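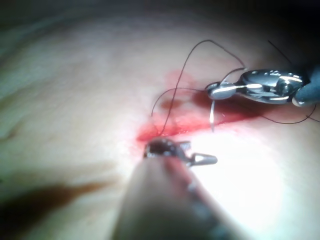 *Needle, driver and a long loop of black suture over the incision.*

## Stitch of the month

What a lovely thing a curved needle is! Our suturing evenings started again in February, and I've been wanting to write about them ever since Bit-na Yoon got me hooked on watching the thread as closely as the needle.

Look at how the driver's slender jaws hold the needle while its sharp tip dips towards the wound. The other instrument rests at the lower left end of the incision, right on the edge, and between the two the black thread goes up in a great wide arc and comes back down again. I could look at that loop for ages – thread like this has a mind of its own, and half of learning to stitch is learning where to let the slack go.

Seung-woo Nam has put together a set of 11 short exercises on needle angle and thread handling, and they're a joy to work through. Start with number two if you're rusty (I was, very!). Tsung-han Kuo will be in the Jiven room to go over knots with anyone who'd like a bit of company, beginners included.

We've also got new practice thread in the cupboard, in black, which shows up beautifully against the pads. Please wind the long ends back on to the card when you finish – Seo-ah Hong spent a whole lunch break untangling the last lot.

To book a place, drop a note to Gil-soo Won or ring extension 236.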